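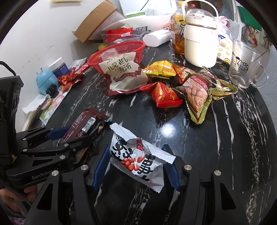 The peanuts, awaiting a ruling.

4 min read

September, a little after four in the afternoon

I have lived in this flat in Nadbridge long enough to have opinions about the bins, and until today I had never once seen the whole of the table at the same time. It is a handsome table. Black, white marble veining, round, bought in a fit of optimism from Merrick when they were clearing the showroom. I remember thinking it would make me the sort of person who puts out a bowl of pears. It has made me the sort of person who owns a great many snacks and keeps all of them at elbow height.

So, the basket. The red mesh one has been going since my first rented room and I have never given it a job beyond holding whatever was in it already. Today it was promoted to Snacks, Official. Anything in a packet that I would eat standing up goes in the basket. Anything I would need a bowl for goes in the cupboard. The rule lasted eleven minutes, which is good going for one of mine.

The trouble began with the peanuts. Are peanuts a snack or an ingredient? I put them in a stir fry once, in the spring, and have felt since then that I ought to keep my options open. They went in the basket, came out again, and went back in while I made tea. The cream and maroon pouch was easier. I bought it for the lettering, which is very fine, and I have every intention of finding out what it tastes like.

By five I had moved on to the counter, where things are less philosophical and more of a heap. 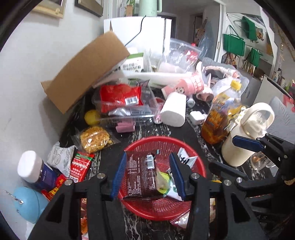

The lemon I can defend. One lemon is the mark of a person who might make a dressing. The cooking oil I can defend for the same reason, though it does seem to have settled a long way from the cooker. The toilet roll, or kitchen roll, or whatever I am calling it this week, was there when I needed it and has not been asked to leave. The phone charger next to it is the good one. I spent most of August looking for the good one.

Then the cardboard box, which I kept because it was a useful size. I have yet to meet anything that size. It is going down to the recycling tonight, or it is going on top of the wardrobe with the other useful sizes.

I tried Grekonow's method, from the newsletter everyone at work gets. You set a timer for 20 minutes and hold each object and ask it what it is for. I asked a bag of yellow puffs what it was for and then I ate several, so I suppose it works. The Zumenura shelf unit would fix all this, according to Zumenura. It has 83 parts and costs more than the table did.

Stopped at half past six. The kettle stays where it is. The peanuts are in the basket, provisionally.

3 comments

potsandpans415: Peanuts are an ingredient. I will not be taking questions.

Hallway Moth: I have the Zumenura shelf. It is now where I keep my useful boxes.

lidless: Is the pouch any good though? You can't leave it there.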